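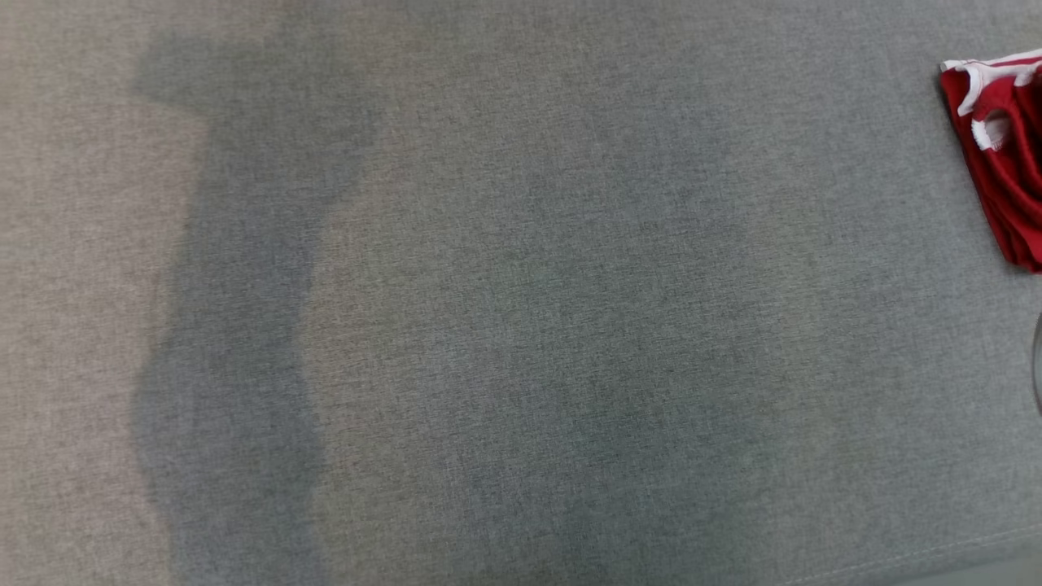

Light gray woven upholstery with darker, blue-gray areas: a sharp-edged band on the left, a softer patch toward the center.

Zemedlow Upholstery Notes

A collection of photos and written notes on cleaning upholstered furniture: couches, benches, ottomans, dining chairs, and one very stubborn footstool. Compiled by Godfrey Shemweta.

Status: version 4, released Thursday, December 12, 2024

What's in it

I love fabric. I love looking at it up close, and I especially love how much it changes while it's being cleaned! A plain gray weave that you'd walk past in a furniture store can show three or four shades of itself in one afternoon, and I wanted a place where those shades could be looked at side by side, with notes next to them about what to look for and what to do.

The collection holds 2000 photos and 514 written notes. There are fewer notes than photos because one note often covers a whole series of the same seat. Most photos are close views of a flat surface (seat cushion, bench top, backrest). A smaller group shows seams, piping, zippers and the undersides of cushions, where so much of the interesting trouble hides.

Folders

seats: seat cushions and bench tops, the biggest folder by far
backs: backrests and arms
seams: piping, zippers, welts, tufting, buttons
swatches: flat test pieces, never attached to furniture
notes: plain text, one file per series
lists: the index, the fabric word list, and the change log

What each note records

Every note has the same fields in the same order. Fields may be left blank, and plenty of them are. A blank means the writer didn't know, so please don't read it as "none."

piece: couch, bench, chair, ottoman, swatch, or unsure
surface: seat, back, arm, seam, underside, or unsure
weave: the writer's best everyday words (fine crosshatch, basket, ribbed, velvet, and so on)
base color: the color of the fabric where it looks palest and most even
tone areas: where the fabric looks darker or lighter than the base color
edge type: crisp, soft, or mixed
cleaner: what was used, if known
fiber: only if there was a care tag to read
remarks: anything at all

The remarks field is my favorite. People write wonderful things in there, from the smell of wet wool to a long argument with a zipper.

More about edge type

This is the field I get the most mail about, so it gets its own section.

Crisp means you could trace the line with a pencil. The darker tone stops and the paler tone starts, even if the line wanders all over the place. The left-hand band in the photo at the top is crisp: its outline is wavy, but you can follow it.

Soft means the tone fades. You know that the middle is darker and the outside is paler, but two people asked to draw the border would draw two different borders, and both would be right. The large central area in the same photo is soft, and it is darkest low down.

Mixed is for a photo like that one, with both kinds on a single piece of fabric. Earlier versions made you choose one or the other, which was a mistake on my part and led to some pretty grumpy remarks. If you're still using version 3, the old "main edge" field is what became "edge type."

Why care about edges at all? When you're cleaning a whole cushion, a line that's still there after drying is usually what bothers people most, far more than a slight overall change in color. Soft borders tend to be more forgiving. I'd check every piece again once it has dried all the way through, and then again the next morning in daylight.

Color words

Heathered fabrics (the ones with lighter and darker threads blended together) are tricky to name, and gray ones are the trickiest of the lot. Up close you see flecks. From across the room you see one gray. We write down the across-the-room color in "base color" and put the flecks in "remarks." Warm and cool are welcome: "beige-gray" and "bluish slate" tell me much more than "gray" and "dark gray."

Please don't correct colors in the photo before sending it. A yellow lamp is fine, just mention the lamp.

Wet, damp, dry

Write "damp" only if you touched the fabric or did the cleaning yourself. If you're working from a photo, write "darker" and leave it there. Old stains, wear, the lie of the pile and plain shadow can all look a lot like water, and I've been fooled by every one of them.

A short routine that has worked for me

These steps are for water-safe fabrics. Read the care tag first, and if it says no water, stop there.

1. Vacuum the whole surface, including the crease at the back.
2. Test the cleaner on a hidden spot and let it dry.
3. Work from seam to seam. Stopping halfway across a cushion invites a line.
4. Go lightly with the liquid. You can always do a second pass.
5. Blot with a white towel, pressing straight down.
6. Feather the outer border with a barely damp cloth.
7. Dry with moving air. Stand loose cushions on edge, and turn them once.

For swatches I use a spray bottle and a stack of old cotton towels, nothing fancier.

How the collection grew

It began one August with swatches from Agudelo, a small fabric shop that was clearing out its sample books and let me carry home as many as I could fit in the car. That gave us the first 700 photos. Famar, a furniture repair shop, then opened its workroom to us, and suddenly there were real cushions with real crumbs in them. The rest has come in by mail from people who like this stuff as much as I do (there are more of us than you'd think!).

Drukix hosts the files and checks the index against the folders before each release.

Known gaps

Gray and beige are everywhere, and patterned fabric is scarce. Leather isn't included. Velvet is thin, and I'd really love more of it. Outdoor cushions are missing almost completely. Drying times appear in only a few notes and were measured every which way, so don't compare one with another.

Some series have a "before" photo with no "after," or the other way around. The index marks these as partial.

Changes in version 4

Added "mixed" to edge type
Split seams from seats
Merged two fields for color into "base color"
Fixed swatch names that had lost their last letter
Removed duplicate photos from backs

Sending something in

One photo is enough, and a whole series is a treat. Fill in what you know, leave the rest blank, and put the note in the same folder as the photos. Keep faces, mail and family pictures out of view. Use your own words for the weave, and I'll match them to the word list later.

Use and credit

Free to use, copy and print, including for classes and workshops. Please credit "Zemedlow Upholstery Notes" and give the version number. Corrections go to the Drukix issue page, under "notes" if it's wording and "lists" if it's the index.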